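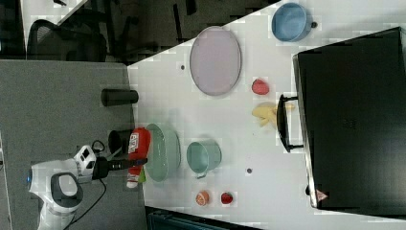
Claslow Color Words

Hi! This is a little collection of the words people use for colors when they're selling secondhand dishes. I've been buying mismatched plates for years, and at some point I got more interested in the listings than in the plates. (The plates are still winning on shelf space.)

What you get is 2,000 short listing titles and, for each one, the color phrase pulled out by hand. After I merged spellings there are 330 different color phrases. "Grey" and "gray" count as one. "Sage" and "sagey green" don't, and I'm still arguing with myself over that one.

What's in the folder

listings.csv has one title per row, with the color phrase next to it
phrases.csv has the merged phrases, with a family (green, blue, pink and so on)
notes.txt is my running log, messy, read at your own risk
old/ holds the February version, kept so that earlier links don't break

Columns in listings.csv

id: a plain number, no meaning
source: urar, allum or dunne, the three swap boards I copied from
title: the title as typed, typos and all
phrase: the color part, exactly as it appears in the title
sure: yes or no, my own call

That last column matters more than it looks. I put "no" whenever I couldn't tell if a word was a color or a pattern name. "Willow" is the worst. "Oatmeal" is nearly as bad, given how many people sell oatmeal bowls, meaning bowls for oatmeal!

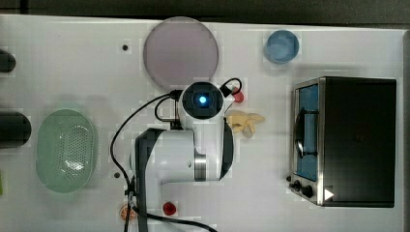
White, dark gray, black, a bit of silver, one small blue light.

How I sorted the families

I went through the phrases twice, a week apart, and compared. Most of them landed in the same place both times. Mint gave me no trouble, it went to green, and so did pale mint and minty. Teal went to blue the first time and green the second, so it now has a family of its own, along with turquoise and "duck egg but darker."

The whites were a slog. People selling white dishes will write cream, ivory, eggshell, off-white, warm white, bone, and then "white (see photos)". I kept them all. 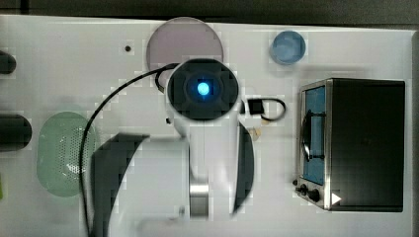

Pinks and purples share one big blurry border, and I gave up on drawing a line through it. If a phrase could go either way, it carries both families with a slash between them, and your script will need to handle that. Think of the big pale disc behind the blue light: I'd type "pink" in a listing, come back after lunch, and change it to "lavender." Sellers do the same thing. "Dusty lilac rose" is a real entry, and I love it.

Things to watch out for

Dunne is the chatty board and makes up the biggest share of the long phrases. Allum sellers hardly mention color at all, so I only got 400 usable titles there. Six rows have an empty phrase on purpose, with the reasons in notes.txt. Everything is in English, and please don't use this to decide what color a plate is. It only tells you what somebody typed.

Usernames, prices and towns were taken out before I saved anything.

Using it

Go ahead, for anything you like. A mention of Claslow Color Words would be nice. If you spot a phrase in the wrong family, open an issue with the id and your best guess, and I'll get to it on a weekend.

Last updated Thursday, May 13, 2021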